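Clarketti News > Press Releases

Household Robots Still Not Ready for Chores, Clarketti Review Finds

Friday, May 31, 2024

Clarketti, the consumer testing group, today published its review of home robot arms and advises most households to keep their money for now. Testers logged 2,543 attempts at ordinary jobs such as picking up bottles, folding towels and putting groceries away. The full report covers 41 separate chores.

"The ads show a clean kitchen and a robot that never drops anything," said Peter Jireš, who led the review. "We asked for one evening of tidying up with no engineer in the room. Of our 41 chores, there were 2 I would hand over without watching."

Clearing drink bottles off a table and into a box was among the jobs makers told us to expect first. It sounds easy. A bottle on its side can roll when touched, clear plastic is hard for many cameras to read, and a box has walls that a gripper has to get past.
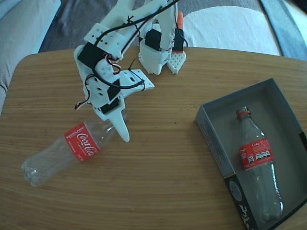

Speed was the other sore point. Almost every task took longer than it would have taken a person, and that leaves out setup. Testers also spent 132 hours on calibration and repairs, time that product pages rarely mention.

Oranuch Yensuk, who edits the report, said shop owners should be just as careful. "Stocking a shelf is a different job every morning. Ask for a trial in your own store, with your own boxes, before you sign."

Clarketti does not accept payment from manufacturers. A second round of tests is planned, and the list of chores will stay the same.

The report is free to read on the Clarketti website. Press questions go to the Clarketti news desk.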